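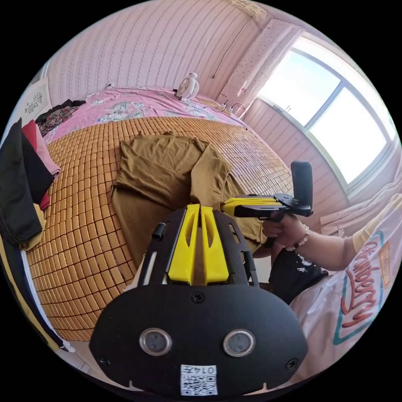
Stuvinura Bamboo Bed Mat
Item 911

The Stuvinura is a woven mat of small bamboo tiles that lies on top of a mattress. It is made for sleeping in hot weather. Bamboo does not hold body heat the way cotton and foam do, and the gaps between the tiles let air move under you when a fan is running or a window is open. During the day it gives you a firm, smooth surface on the bed for folding laundry, sorting clothes or packing a bag.

The mat is sold by Pistov and comes in four bed sizes. It can be used over a fitted sheet, over a flat sheet, or straight on a mattress cover.

How it is made

Each tile is cut from the outer wall of the bamboo cane, where the material is hardest. The tiles are sanded on the face and all four edges, then threaded in both directions on elastic cord. There is no glue between the tiles and no backing sheet. The mat bends at every joint, so it follows the mattress when you sit or lie on it and flattens out again when you get up.

The tiles are tan and are not dyed. Shades vary a little from one tile to the next and from one mat to another. All Stuvinura mats get somewhat darker over the years, mostly in the places where people lie.

The cord is tested to 3000 folds before it goes into production. A length of spare cord and a small bag of spare tiles are packed with each mat.

Sizes

Twin: 36 x 75 inches
Full: 52 x 75 inches
Queen: 58 x 78 inches
King: 74 x 78 inches

The full, queen and king mats are cut slightly narrower than the mattress so that the edge tiles do not hang over the side. If your bed stands against a wall and you want the mat to reach it, measure the top of the mattress before you order. We do not cut mats to special sizes, but a row of tiles can be taken off at home by following the sheet in the box.

In the box

One bamboo mat, folded
Two storage straps
Spare tiles and cord
Instruction sheet

Before first use

Take the mat out of the bag and lay it flat for a day with the window open. New bamboo has a dry, grassy smell that fades over the first week or so. Wipe both sides with a damp cloth and let them dry.

Run your palm over the face of the mat in both directions. If you find a rough edge, rub it lightly with fine sandpaper. A tile with a split in it should be replaced. Send us a picture of it and we will mail more tiles if you need them.

Using it on the bed

Lay the mat with the smooth side up. The back of each tile is slightly duller, and you can see more of the cord from that side. Smooth out the sheet underneath first. A thick wrinkle will make the tiles sit unevenly, and you will feel it through the mat.

Most people sleep directly on the bamboo in light nightclothes. If you find it too firm or too cool, put a thin cotton sheet over the top. Long hair can catch between tiles, so keep your pillow over the head end of the mat or tie your hair back.

Do not use an electric blanket or heating pad under or over the mat. Do not stand or jump on it. Bed legs, suitcase wheels and the corners of heavy boxes can crack tiles — put a folded towel under anything hard.

Folding clothes on it

A lot of our customers leave the mat on the bed all day, and it works well as a folding surface. T-shirts lie flat on it and sleeves are easy to smooth out by hand. Lint does not stick to the tiles much, and what does fall can be brushed off toward the edge.

Loosely knitted sweaters, lace and fine stockings can snag in the joints. Fold those on the sheet. Let damp laundry dry fully before you stack it on the mat, and do not leave a wet towel on it overnight. Dark clothes that have not been washed yet may leave color on the bamboo if they are damp.

Never iron on the mat. The heat will not hurt the tiles right away, but it dries out the cord underneath.

Cleaning

Wipe with a cloth wrung out in plain warm water. For marks, add a drop of dish soap, then go over the area again with clean water. Dry with a towel and leave the mat flat or hung over a rail until the cords are dry too.

For crumbs and dust, lift the mat off the bed and shake it gently, or use a vacuum with the brush head on low.

Do not machine wash, soak, bleach or tumble dry. Do not dry it for hours in strong sun. The tiles can split.

In July and August, when most mats are in use every night, we suggest wiping the face every few days and lifting the mat once a week to air the sheet and mattress.

Storage

Fold the mat lengthwise, then roll or fold it from the foot end. Fasten both straps without pulling them tight. Store it somewhere dry, lying flat, with nothing heavy on top. A closet shelf is fine. A basement or garage usually is not, and mold on bamboo is hard to remove once it gets into the cord holes. If you find a few spots, wipe them with white vinegar and dry the mat well before putting it away again.

Which mat to choose

We carry two other mats for the same use.

The Menzies is made of long, thin bamboo strips with a cloth border. It is lighter and easier to roll, but it bends in one direction only and is less comfortable on a soft mattress. It costs less than the Stuvinura and suits a guest bed or a child's bed.

The Asport is woven from rattan. It feels softer and warmer than bamboo, and it can be used under a sheet into the fall. It comes in twin and full only.

On a firm mattress all three work well. On a soft or pillow-top mattress, take the Stuvinura.

Replacement parts

Extra tiles, cord and straps are listed under Parts. Tiles are the same for all four sizes. When ordering, give the item number from the label sewn to the strap, followed by the bed size.

Guarantee and returns

The cord and tiles are guaranteed for two years in normal home use. Changes in color, marks from dye, and damage from soaking or heat are not covered.

Unused mats can be returned within 30 days in the original bag. Mats that have been slept on can be exchanged only if there is a fault. Please strap the mat before you put it back in the box, and include the spare tiles.

Shipping

Twin and full mats ship by regular parcel. Queen and king mats are heavy and go out in a longer carton, which may arrive separately from the rest of your order. Orders placed before noon are packed the same working day.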